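# Hang Them by the Feet

My grandmother in Skosdale kept her good glasses behind a locked door, and I don't believe I drank from one until I was married.
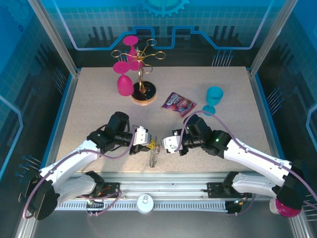
So it took me years to come around to plastic, and to keeping glasses out on the table where people can reach them. What changed my mind was a wire holder - gold, with a round black and gold base and curled loops at the top - and a few wine glasses in magenta and cyan, the sort of colors my grandmother would have called loud. Hung upside down they look like a party that's about to start!

Selma Vasić, who has sold tableware at Perkar for 25 years, likes to leave one glass standing on the table beside the rack (she says guests are shy about taking the first one down). I've done it her way all November, with a bag of something salty lying close by, and she's right, people do help themselves.

She also told me to slide each glass in by the foot and let go slowly, and to wipe the wire with a soft cloth, never a scouring pad. I ruined an earlier holder that way, a lovely old thing from Lollar, and I still miss it.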